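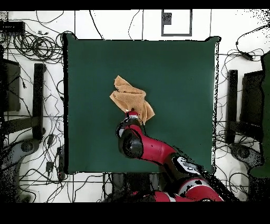
Womico Red Arm: Is It Worth the Budget?

Print this page
E-mail this review

Our workshop planned to spend 4,000 dollars on one arm for towel folding trials. The Womico costs 2,004 dollars with the gripper, so I expected to have money left. Some of it is left, but less than I wrote in my plan.

The arm itself is good. The links are glossy red, the joints are black, and the gripper goes into a bunched towel without fear. Thin cloth is harder for it, and I give it 7 out of 10 for this work.

Please plan also for the small things. The price does not include a mat, and we bought a dark green one from Tumeck for 61 dollars. Count your power outlets before you order. The cables and adapters take more floor than the arm does, and I had put no line for cable covers in the budget.

Delivery was promised for July and it came on time. Spare gripper parts must be ordered separately, and I advise to add them to the first order.

Tyson Sandhu

Print this page
E-mail this review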